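Hevari Steel Shelf Unit, White – Review After One Summer

I run a small corner shop and needed to replace the old pine shelves along the back wall. They had started to sag and the varnish was coming off. I ordered 3 of the Hevari units in white from Temen, at 142 each plus delivery. They went up at the start of the summer and it is now September 2019, so they have had a fair trial.

Assembly

The uprights come in two halves that slot together. The shelves hang on hooks that drop into the uprights, and you tap them down with a rubber mallet. There is no mallet in the box. Benoît Renaud helped me with the first unit and it took us most of a morning, mainly down to the instructions, which show the back panel the wrong way round. The other two went much faster.

Check the feet before you load anything. Our floor slopes toward the door and the adjusters only just had enough thread to level the last unit.

Load

The maker gives a limit of 300 pounds per shelf. I have never tested that and don't plan to. Drinks are the heaviest things we keep out, and the shelves have stayed straight under them. Canned goods are fine too. The old shelves bowed in the middle within a year, so I will look again next summer.
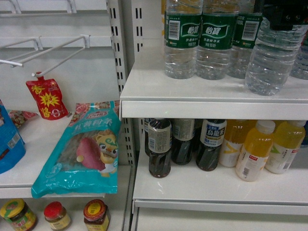
Finish

The white coating is smooth and wipes down with a damp cloth. C'estbon water with its green label shows up well against it, and so do most other things. Darker packaging looked lost on the old pine. The coating does chip if you catch it with a box cutter. I have two marks on one front edge already, and Hevari does not sell touch-up paint. I used appliance paint from the hardware store and the match is close enough.

Changing the heights

You can move a shelf up or down without tools, but it has to be empty, and the hooks grip hard once they have settled. Expect to knock it up from underneath. If you change your layout every few weeks this would get tiring. We set ours once and left them.

Parts and service

One box arrived with a bent hook. I called Temen and spoke to Haziq Goh, who sent a new shelf without asking for the old one back. It took nine days. Extra shelves can be ordered on their own – the part number is 391 – but the price list leaves them out and you have to ask.

Would I buy it again

Yes, for a shop this size. The price is fair and the units feel solid. I would want better instructions and longer feet. I plan to order one more in October for the wall by the register.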